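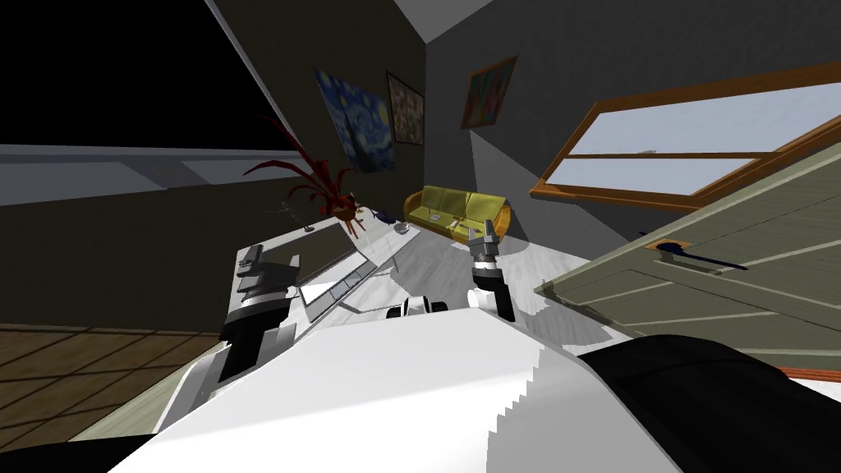

A laptop on the low white table, in a computer-rendered living room.

Soledad Nieto was already slicing onions when I called, and she kept slicing for most of the first ten minutes. She runs the lunch counter at Arrieta, a narrow place in Isville with 14 stools and a grill that never seems to get a rest, and she had agreed to talk to me about grilled cheese. I had a page full of questions. I got through maybe half of them!

"People go straight for the cheese," she told me. "They'll ask me which cheddar, how sharp, how old. I always want to talk about the outside of the bread first."

For the outside she uses mayonnaise, spread very thin, all the way to the crust. She grew up on butter and still loves it, but she says mayo gives her a more even brown and doesn't tear soft bread. (I tried it that same night with a plain white loaf and oh my goodness, the crunch.)

Then there are the onions. Soledad cooks them low and slow with a pinch of salt and a splash of cider vinegar at the end, and she makes a big batch every morning at 6. "They go jammy," she said. "You want them soft enough that they don't slide out when you bite."

Her best seller has three cheeses in it: Swiss, a mild cheddar and a little cream cheese smeared on one side to hold the onions in place. I asked whether the cream cheese was her idea and she laughed. "No, that was Demetrio. He put it in his own lunch and I stole it."

Demetrio Benítez works the grill next to her, and I could hear him in the background asking for credit. He came on the line long enough to tell me to keep the heat at medium-low and put a lid over the pan for the first couple of minutes. On a busy day the two of them make over 200 sandwiches, so I wrote that down and underlined it.

I wanted to know what she eats at home after all that. "Tomato soup," she said, "and if there's bread in the house, well - you know."

In December she adds a version with roast turkey and cranberry, on rye. She had a tray of onions to stir, so we left it there.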